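Ticket 914 - desktop tower, no display after cleaning
Opened by: Itzel Bautista
Site: Binholm, records office 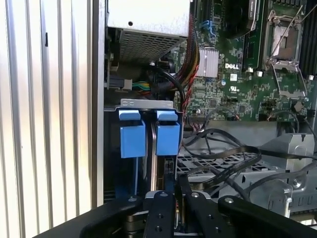 Braulio Trujillo wrote at 09:40: Before anything else goes back in, please confirm the mains lead is out. Also tell me what the machine did on its last attempt to start. Fans, beeps, lights, anything. "No display" covers too much ground.

Itzel Bautista, 09:52
Mains lead is out and has been since yesterday afternoon. On the last attempt the fans ran at full speed for a few seconds, stopped, then started again. It did this until I held the power button in. No beeps. Monitor stayed in standby. The same monitor and cable work with the laptop, so I have ruled those out.

Side panel is off. Processor is out and the socket lever is up. The board is marked DELL.

Braulio Trujillo, 10:05
A start-stop cycle with no beeps usually means one of the following, in the order I would check them:

1. Processor power lead not fully seated
2. Memory not fully seated
3. Processor not sitting flat, or a damaged socket pin
4. Power supply

Was the processor removed as part of the cleaning, or afterwards?

Itzel Bautista, 10:11
Afterwards. The cleaning was dust only, plus new thermal paste. The cooler came off for that and the processor stayed where it was. I took the processor out this morning to look underneath.

Braulio Trujillo, 10:14
Understood. Do not touch the pins and do not wipe them with anything. Look across the socket from a low angle with a torch, first from one side and then from the side at right angles to it. The pins should form straight rows in both directions. One that is bent shows up as a break in the reflection.

Then check the underside of the processor for paste. Old paste gets carried round the edge on a thumb more often than people think.

Itzel Bautista, 10:48
Rows look even from both sides. There is a smear of grey paste on the underside of the processor, near one corner, covering several contacts. It is the Welari paste we used on the top.

Braulio Trujillo, 10:55
Clean it with isopropyl alcohol and a lint-free cloth, holding the processor by its edges. Leave it ten minutes. Refit with the notches aligned, no downward pressure, then bring the lever down. The lever is stiff and that is normal.

Memory: fit one module only for the first start. Check the processor power lead by unplugging it and pushing it home again - looking at it is not enough.

Itzel Bautista, 11:37
Done as above. One module fitted, cooler on with fresh paste, a smaller amount this time. Fans started, slowed after around 2 seconds and stayed slow. Display came up with a warning that the amount of memory had changed. Continued past it and reached the login screen.

Second module fitted after a full shutdown. Starts normally. Clock had reset, so I have set it by hand.

Braulio Trujillo, 11:50
Good. A reset clock suggests the coin cell is weak. Order one from Danness under stores line 233 and fit it when it arrives. Leave the machine on until close of day and note any restart here.

Itzel Bautista, 16:45
No restarts. Side panel back on, machine returned to the desk. Coin cell ordered.

Status: monitoring, pending coin cell
Cause recorded: thermal paste on processor contacts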